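Gripper Evaluation Log — Celtcombe Simulation Group
Tuesday, September 19, 2023 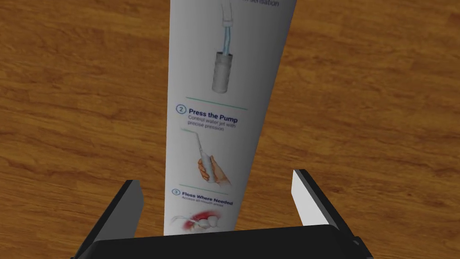

Wrist view, tall box between the open fingers, before closing.

Work today was devoted to comparing the Hondis and Udero finger models on the flosser carton. Each model was assigned 100 simulated grasps at the same closing speed. The Hondis set is complete; the Udero set will resume tomorrow. The printed steps remain legible at this range — "Press the Pump" can be read without enlargement — and the camera settings were left unchanged. Contact friction for the white pads is still to be agreed with Pakzad.

© 2023 Celtcombe Simulation Group | Contact | Back to top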